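Courses > Robotics in School > Student Text > Chapter 7

Contents Glossary Project Files Teacher Notes Next Chapter

Filed under: Simulation and Control

CHAPTER 7
Practice Rooms: Teaching an Arm in Simulation

Before you start

You should have finished the joint exercises in Chapter 5 and the grasp worksheet at the end of Chapter 6. Keep the worksheet handy. Your numbers from it go straight into the first activity, and you will want them next to the keyboard.

Words to watch for in this chapter: scene, asset, pose, seed, contact, trial, reset.

7.1 The Zastside problem

Every April, school clubs from up and down the valley bring their programs to the Nastbridge Open. The rules change from year to year, but the heart of it stays the same: your program has to pick small things up in places where people live. Kitchens, hallways, bedrooms, living rooms. A neat workbench with a painted square in the middle would be far too easy, and a lot less fun!

The club at Zastside High had 16 members the year they first entered and one arm to share between them. They got the arm for a single afternoon each week. If you do the math on that, with setup and safety checks taken out, each student had only a few minutes of real arm time per session. One dropped part or one loose cable and the whole day was gone.

So the club did what a great many robotics labs do. They built rooms on the computer, put a virtual arm in each one, and practiced there. By the end of the season they had run 3000 trials, most of them overnight while everyone was asleep, and they came to the real arm with programs that already knew roughly what they were doing. They called the project Mukthorpe, after the made-up town where all their virtual houses were supposed to be, and it grew street by street over the winter. There was a Mukthorpe bakery by the end. It had no robot in it at all, but the bread shelves were lovely.

This chapter follows the Mukthorpe project from its first room to the day of the Open. You will build a room of your own along the way, and by Section 7.6 you will have a program that can clear it.

7.2 What goes into a scene

A scene is everything the simulator needs to know about a place. It has the shapes of the objects, how heavy they are, how much their surfaces grip, where the lights are, and where the arm is bolted down. Each ready-made piece you drop into a scene is called an asset. A chair is an asset. So is a spoon, and so is the arm.

The Zastside students started with tables, as everybody does. A table is kind to a beginner: flat, hard, and at a height you can choose. Their program did very well on tables. Then they moved on to living room furniture and the success rate fell off a cliff.

Think about what a sofa does to the task. The seat is lower than a tabletop. There is a back behind it and an arm at the side, and the gripper has to come down between them without bumping either. If the sofa is dark, a camera has a hard time telling where the seat stops and a shadow begins. All of that shows up in simulation, and you can meet it there as many times as you like.

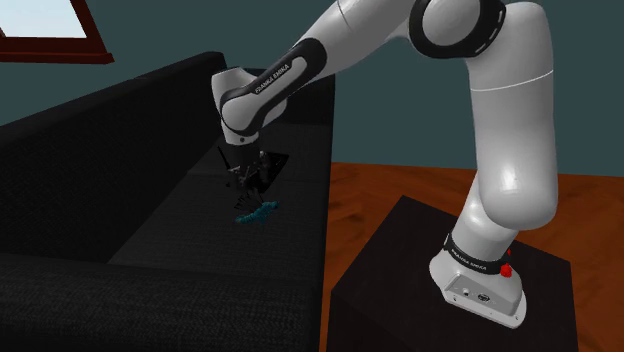

Yusof asked, the first time the club talked about leaving tables behind, whether it was even worth practicing on furniture when a simulated cushion doesn't squash the way a real one does. Wouldn't the program just learn the wrong thing?

It is an excellent question, and it deserves a proper answer. Many simulators treat a cushion as a solid block. Press a gripper finger into it and the finger stops dead, where on a real sofa it would sink. A program trained only on solid cushions may come down too gently or stop too high. The club kept the furniture in and dealt with the difference in two ways. They changed the height of the seat slightly from one trial to the next, so the program could never count on one exact number. And they made a list of everything they knew the simulator got wrong, and tested those things first when their turn with the real arm came up.

Start that list for your own scene now. Title it "Not like real life" and leave plenty of room - it gets long.

7.3 Placing the arm

Where you put the base matters more than almost anything else you will decide in this chapter. A seven-joint arm can bend itself into a surprising number of shapes, but it still has a limited reach, and the outer edge of that reach is a poor place to work. Stretched out nearly straight, the arm has very few ways left to turn its wrist.

For low furniture, a good first try is to stand the arm on a pedestal beside the piece and let it come up, over and down. That gives the gripper a path from above, clear of the sides. Watch the forearm as well as the fingers! Beginners stare at the gripper and forget that there is a good deal of robot behind it, and more than one Mukthorpe armchair got a solid whack from an elbow.

Move the base, run the arm to your target pose, and look at the joint readings. If any joint is close to its limit, move the base and try again. The Zastside team kept a log of each base position they tested, even the silly ones, and that log saved them a lot of repeated work in the spring.

ACTIVITY 7A: Your first soft-furniture scene

You will need: the simulator, the starter scene from the project files, your grasp worksheet from Chapter 6.

1. Open the starter scene and delete the table.
2. Add any sofa, armchair or bench from the asset list.
3. Place one small object on the seat. Choose something longer than it is wide.
4. Place the pedestal and arm beside the furniture and record the position.
5. Enter your grasp numbers and run one trial at normal speed.
6. Run a set of 30 trials with the object turned a different way each time.
7. Record every result, including the ones where the object was touched but not lifted.

Don't be put off if your first set goes badly. The first overnight run on sofas at Zastside was 178 trials long, and the file of failures from it turned out to be the most useful thing the club made all season. Section 7.4 shows you how to read a file like that one.

Talk it over

Trade scenes with another pair and run your program in theirs. Did it still work? Which part of their room gave it trouble: the height, the colors, the light, or the place where the base was standing?

Suppose your object is nearly the same color as the seat. What could you change in the program, and what would be cheating?

Look back at your "Not like real life" list. Pick the item that worries you most and write down how you would test it in five minutes with a real arm.

7.4 Reading a failure file

A trial can go wrong at four different moments: on the way in, at the touch, during the lift, or on the way out. Open your results from Activity 7A and add a column for the moment. You will fill it in as you read the next two pages.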